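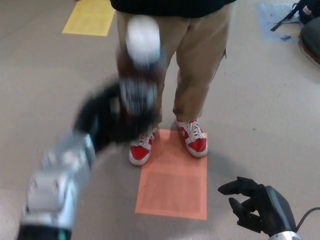
Nobuhle Joubert reckons we should call ourselves a handover lab and be done with it, and she's probably right! I'm Taras, and at Trustum we work out how a robot ought to pass things to people.

## What we do

Our method, Lorkero, learns from people steering the arms themselves. We trained it on 838 handovers (drinks bottles, mostly), then ran 200 fresh ones.

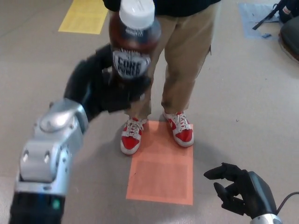
It's still a bit slow at letting go, so that's what we're fixing next. We're in Inddale, come and say hello – the kettle's usually on.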